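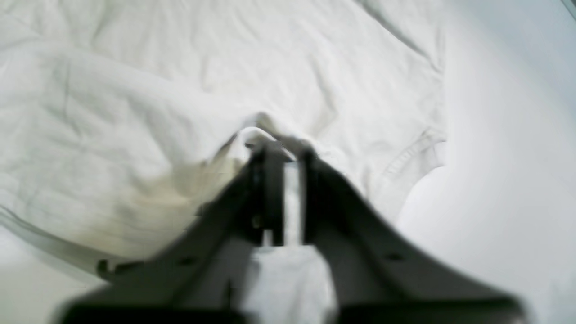 White garment, crumpled.

Kerka Folding Board
Sold by Drindbridge Laundry Supply

The Kerka is a hinged board for folding shirts, light sweaters, pajama tops and children's clothes to one size. Lay the garment face down on the open board, turn in the left panel, then the right, then bring the bottom panel up. The folded piece comes off flat and fits a standard closet shelf or a dresser drawer.

Crumpled cotton should be shaken out by the collar or waistband first and smoothed by hand. The board keeps a fold straight but it does not take out wrinkles. For pieces that have been sitting in a pile, we suggest a quick pass with a steamer before they go on the board.

Details
Weight: 900 grams
Panels: four, with vent holes
Color: light gray
Hinges: molded, replaceable
Cleaning: damp cloth and mild soap
Tested to over 1,000 folds per hinge

Sizes
Kerka Small is for baby and toddler clothes. Kerka Regular takes adult sizes up to XL. For larger shirts, tuck the sleeves in by hand before turning the side panels. Bath towels are too thick for either board. Hand towels and pillowcases are fine on the Regular.

White and light fabrics
The panels are dyed through and have no printed coating, so there is no ink to rub off on whites. Wipe the board before first use to remove packing dust. Let it dry fully.

Goes with
Wirari shelf dividers, pack of 10
Sima mesh wash bag, for delicates

Shipping and returns
Orders leave our warehouse within two working days. Unused boards can be returned in the original sleeve. Replacement hinges ship in a padded envelope and snap in without tools. The Small is out of stock and will be back in August. Regular is available now.

Questions about sizes or bulk orders for laundries and shelters go to Sheyla Escobar at the Drindbridge order desk, weekdays from 9 a.m.

Page updated 8 June 2026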